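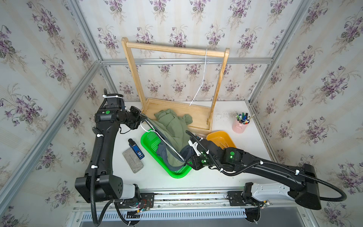
3.2 Garments, hangers and rack

The first group of materials covers hanging storage. The rack is a light wooden frame with two uprights, a single horizontal rod and a shallow tray base (Figure 2). Two white wire hangers belong to the set. Wire hangers were preferred to molded ones for two reasons: the hook passes over the rod with little clearance, and the thin shoulders give a garment very little support until both sides are seated.

Garments were limited to soft, unstructured items in dark or muted colors. The olive-green and dark gray pieces shown in Figure 2 are typical. Neither was pressed or folded before a trial, and a crumpled garment was left as it fell, whether in the rack base or across the green mesh tray in front of it. James, in the Gronbridge inventory, treats the crumpled state as a separate starting condition; we follow that convention and record it as such.

A trial in this group was scored as complete when the garment hung from the rod by its hanger with both shoulders seated. Slippage within 16 seconds of release was scored as a failure — this accounts for most of the disagreement between the two raters.

3.3 Clothespins and tub

The second group covers small fasteners. Spring clothespins are common in the Gronbridge list but are rarely studied apart from the line they are used on. We were interested in the step before that, when pins are rinsed and have to be retrieved one by one.

The tub is yellow-orange plastic with a rounded rim and sloping inner walls, and it holds a shallow layer of clear water. The pins are plastic with a metal spring, in pale colors that include cream, beige and mint-gray. Pins at rest on the tub floor are harder to locate than the same pins on a dry tray: the water shifts their outline slightly, and glare from the surface can hide a pin of similar brightness. The orange floor offsets this in part by providing contrast (Figure 3).

Figure 3. Clothespins in the tub. Two lie in the water; a third is held upright, jaw end up.

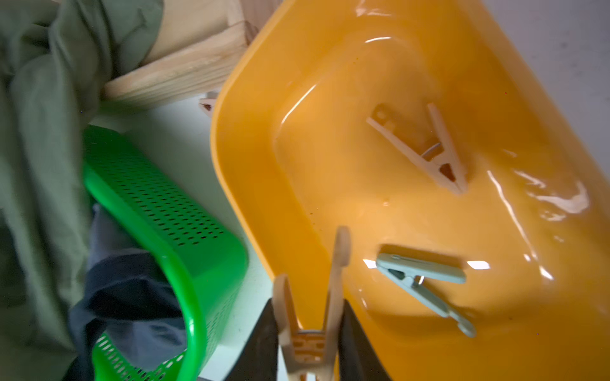

3.4 Trial order

Each session contained 80 trials, split evenly between the two groups. The hanging trials were run first in every session so that the garments stayed dry. Water in the tub was replaced between sessions, and pins with weak springs were withdrawn from the set.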